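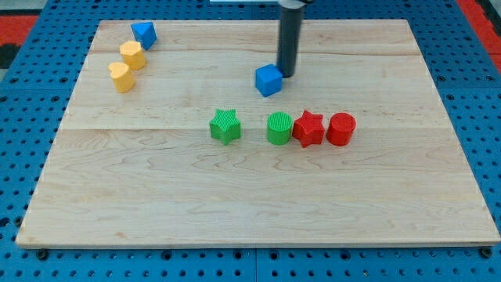
3.2. Catégories de référence et perception des relations entre groupes

Les enquêtes sur les relations interethniques demandent le plus souvent aux personnes interrogées de se situer dans une liste fermée de groupes, puis de juger l'évolution des rapports entre ceux-ci. Or le choix des catégories pèse sur la réponse. Un même ensemble se laisse partager selon plusieurs critères : les petites pièces de la figure 1, par exemple, peuvent être réparties selon leur couleur (bleu, jaune, vert, rouge) sans que ce classement épuise leurs différences. Brabec et Mac Mathúna ont défendu une position voisine à propos des nomenclatures administratives, dont ils soulignent qu'elles fixent des frontières que les enquêtés eux-mêmes déplacent d'une question à l'autre.

Nous avons donc retenu deux formulations. La première reprend la nomenclature en 7 postes de l'enquête Kendico ; la seconde laisse à chacun le soin de nommer le groupe auquel il estime appartenir. Le questionnaire a été adressé à 2000 électeurs inscrits, répartis par tirage au sort entre les deux versions. Après élimination des retours incomplets, 1035 réponses ont été conservées pour l'analyse. Les entretiens complémentaires, au nombre de 200, ont été conduits par Oisín Fahy et Nuala Ó Conaill à partir du mois de mai.

La version ouverte produit des jugements plus nuancés. Les répondants qui choisissent eux-mêmes leur appartenance distinguent plus volontiers le climat national, qu'ils décrivent comme dégradé, des rapports de voisinage ou de travail, dont ils donnent une image moins sombre. Cet écart subsiste lorsque l'on tient compte de l'âge, du niveau de diplôme et de la commune de résidence. Il s'atténue en revanche chez les électeurs qui se disent conservateurs – y compris parmi ceux qui appartiennent à un groupe minoritaire – et dont l'appréciation varie peu selon la version reçue.

Deux réserves doivent être formulées. Le codage des réponses libres, confié à deux lecteurs indépendants, a donné lieu à des désaccords sur les appartenances multiples ; ceux-ci ont été tranchés par Lorcan Noonan selon la grille présentée en annexe. Par ailleurs, la période de collecte coïncidait avec une campagne électorale durant laquelle ces questions étaient très présentes dans le débat public. La comparaison avec les vagues antérieures, où seule la version fermée était proposée, fait l'objet de la section 3.3.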